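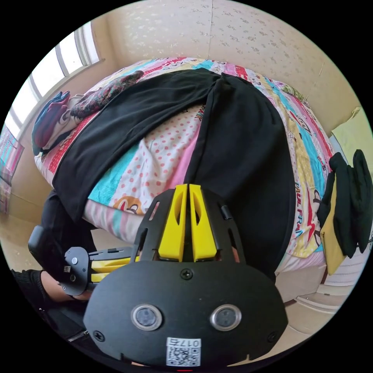
Kistis hand grippers (pair), reviewed after 10 shifts

Sikia, which cleans holiday lets in Curkcombe, would like a robot to tidy bedrooms. Until it has one, it has us. We pick up the trousers with a Kistis in each hand, and the recordings go off to teach the machine.

As tools they are decent. The yellow fingers take hold of denim and knitwear without fuss, though a thin scarf lying flat on a quilt will make you say things you hope aren't recorded. The trigger is light. The body isn't, and by mid-afternoon my wrists know it.

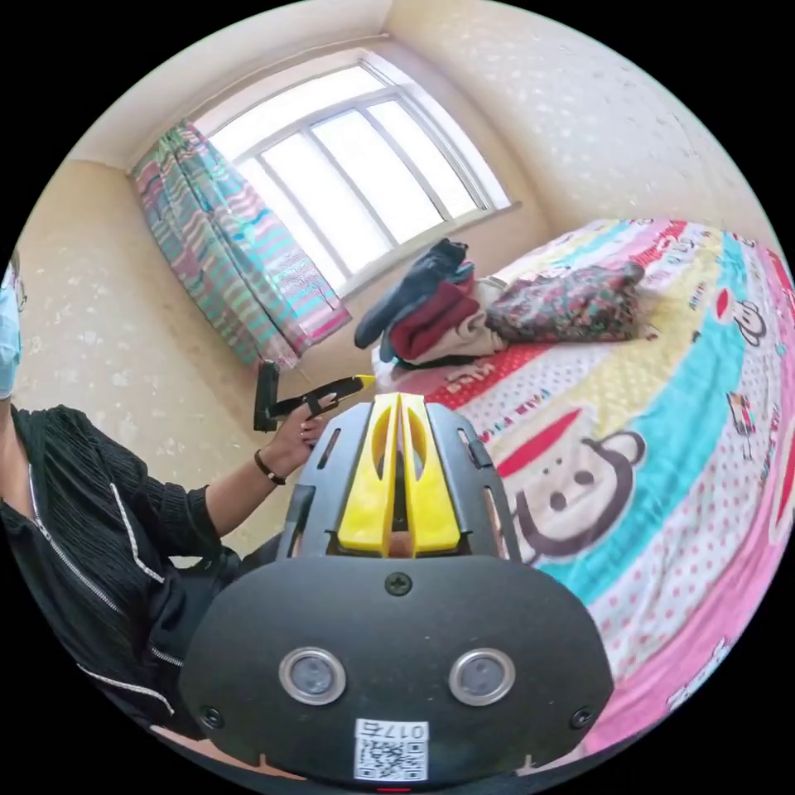 Speed is the other matter. A bed I could clear by hand while thinking about lunch now needs my full attention, and I've started planning my approach to a cardigan. Sikia has cut the rooms per shift to allow for this and pays the same, so I'm not complaining very loudly. A pair costs £392, more than anyone has ever spent on my mop.

What happens to the job afterwards is less clear. We've been told the robot will do the clothes and we'll do "the rest", and I have asked for the rest in writing — it's coming, apparently.

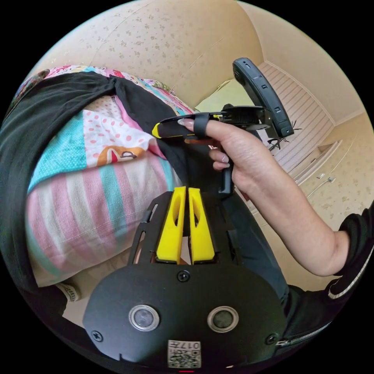
Index finger through the trigger loop. Long nails are no obstacle.

Four stars for the grip, two for the weight.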